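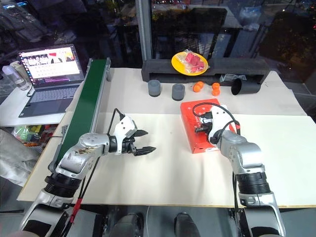 **Stilelbridge, July 2021**

Hi all,

Halfway point! The grant letter asked for "a short account of progress in plain language," so I've left the spreadsheets in the shared folder and I'm just going to tell you how it's going. The short version is that the rulebook for two-armed tabletop work exists, it's in its second draft, and people are using it without being chased (mostly).

You'll remember the pitch. Small shops and labs buy a pair of arms, bolt them down next to a conveyor, and then every person who runs them makes up their own habits. Fakhoury paid for us to write the habits down and try them on a real bench. We said we'd have 60 rules by now. We have 14, and I want to explain that before anybody gets upset.

## Why 14

We did write 60. It took most of the winter, I was very proud of them, and then we handed the printout to the operators at Wasach and watched them put it in a drawer. Fair enough! It was eleven pages. So we threw out everything that repeated the arm manual and everything that started with "consider." What was left got merged and merged again, and now it fits on one sheet, both sides.

The ones that get the most use:

- **Know where both arms are resting before you start anything.** A gripper parked on top of a box counts as "in contact," and you log it that way even if nothing is moving.
- **Open grippers stay off the surface.** Hovering is fine. Fingers pressed into the tabletop are how you lose a fingertip pad.
- **Check the cable loops at the wrist.** If a loop can drape over an object, it can drag it.
- **Anything round gets a plan.** Balls and tubes on their sides travel a long way on a smooth white table, and they love to end up on a belt.
- **Food or food-like items stay bagged and on a plate, up off the working surface.**
- **Laptop on its own surface, off the arm table, screen where you can read it.**

I'm a little embarrassed by how plain those look written out. But the cable one alone started a half-hour argument at Wasach (how big is a loop? whose job is it?), and we ended up with a better sentence because of it.

## The bench

The setup is close to what we drew in the proposal: two arms on one side, green conveyor running along the left of the table, laptop over past it, and a long black foam block at the back that works as a shelf and a soft stop. Small stuff lines up in front of the foam. We picked things that misbehave in different ways, so there are gray cylinders, little orange balls, a tube, a plastic bag or two, and the red box that has become sort of a mascot.

One thing I'd do over is the conveyor. The left arm can reach right across the lower end of it, which is handy for tasks and a headache for rules. Our first draft treated the belt and the arm as two separate machines with two separate start-up checks. You can see the problem: each check passes and the pair of them together is still a pinch point. Draft 2 has one check for both, with the belt off until the arm's position has been read out loud. Yes, out loud. People feel silly for the first week and then they stop noticing.

## What slipped

The Plorko module is behind. That was going to be the electronic version of the sheet, so operators could tick things off on screen and we'd get a record for free. It runs, but it asks for a confirmation at every step, and people click through without reading. I've asked for it to go back to one confirmation per task. Paper in the meantime.

Under-table storage is also a mess and I know it. We keep packaging for the test items below the tabletop on the left, and there's no rule yet for how high that pile can get or how near the table edge. It's on the list for the next draft, along with the gray cloth, which hangs closer to the work area than I'd like.

## Money and time

We've spent a bit under half. The one surprise was replacement cables, which ate 80 dollars a piece and weren't in the budget at all. I moved it out of travel, as nobody's been traveling much anyway. No change to the total.

## Next

1. Draft 3, with storage, hanging cloth and loose bags covered.
2. A second site. Wasach's other building has said yes in principle and I'm waiting on a signed form.
3. Plorko fix, then a proper side-by-side with the paper sheet.
4. Final version to you in December.

I could use one thing from your end: a yes or no on publishing the sheet for free when we're done. Wasach would like to post it and I'd love that too, but the agreement is vague on it and I don't want to guess. An email is plenty.

Come by the bench whenever suits you.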